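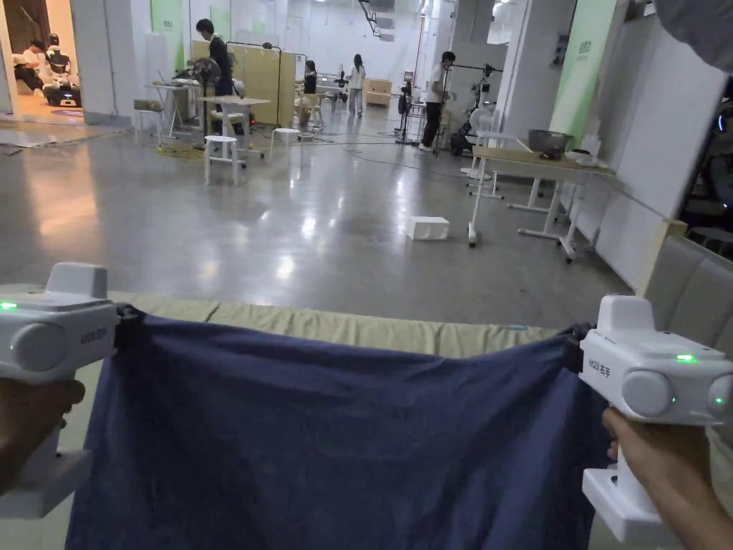 Dark blue cloth, held by its top corners

Coelho Court Residents' Association
Minutes of the May meeting, held in the ground floor lobby, 7.10 pm

Present: eleven residents, one toddler (non-voting), and the managing agent by telephone until the signal went during item 2.

Apologies: flats 3, 8 and 22. Flat 14 sent apologies for being late and then was not late, so these were returned.

1. Minutes of the last meeting
Agreed, after "the smell" in item 6 was changed to "the alleged smell" at the request of the second floor.

2. The lift
Cloltus came out twice in April. On the first visit the engineer found no fault. On the second visit he found no fault and was then in the lift for 40 minutes. He has since found a fault. The quote for a new door motor is £533 plus VAT, to come out of the reserve fund. The fourth floor was in favour. The ground floor asked why it pays for a lift at all and was referred to the lease, as it was in March, and the November before that.
Approved. Agent to confirm a date in writing.
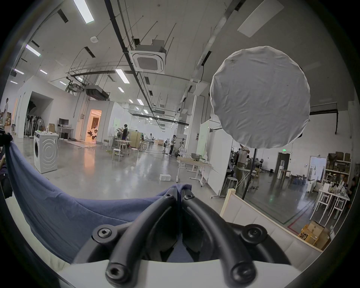

Moira Tench

3. Parcels
The lobby took in about 100 parcels in the fortnight before the meeting, several of them addressed to Coelho House, a different building in a different postcode. Zimport has offered a bank of lockers free of charge in return for a screen showing adverts. There was a long discussion of what the adverts might be. The meeting was against the screen and in favour of the lockers, and the chair undertook to put this to Zimport with a straight face.
In the meantime, would whoever has the box marked "live plants" please open it.

4. Garden
Floleo's contract is up for renewal. It was noted that the hedge is very even. It was also noted that there used to be two hedges. The contractor's view is that the second was mostly bramble. One resident said it was where the blackbirds were, and the meeting went quiet for a bit.
Renewal put off until Floleo has been asked what it proposes to plant in the gap – and, if the answer is gravel, asked again.

5. Bicycle store
The code has been changed. It had been on a sticky note beside the keypad since the winter. The new code will be sent to each flat by email and is not to be written on a sticky note.
Tags will go on all bicycles at the start of June. Anything still tagged at the end of the month will go to the charity workshop. This includes the unicycle.

6. Any other business
(a) Piano, third floor. The playing has improved and the complaint is withdrawn. Requests for something other than the one piece were noted.
(b) Recycling. Pizza boxes, again.
(c) A question was put from the floor and is recorded with its reply, as it comes up every time.
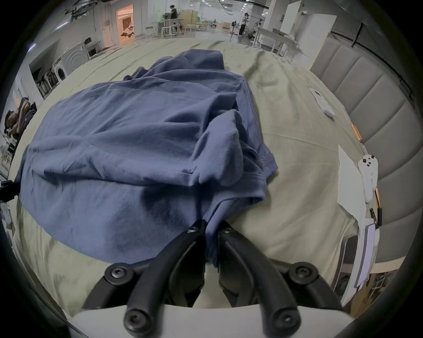
Can tenants vote at these meetings, or only owners?
Each flat has one vote, and a tenant may cast it if the owner has told the agent so in writing beforehand.

Flat 9 asked whether a text message was writing. The agent, had the telephone been working, would have been consulted. Carried over.

7. Next meeting
July, same place, 7 pm. Please bring a chair, as the lobby has five and one of those is the plant stand.

Meeting closed 8.55 pm. The lift was not used.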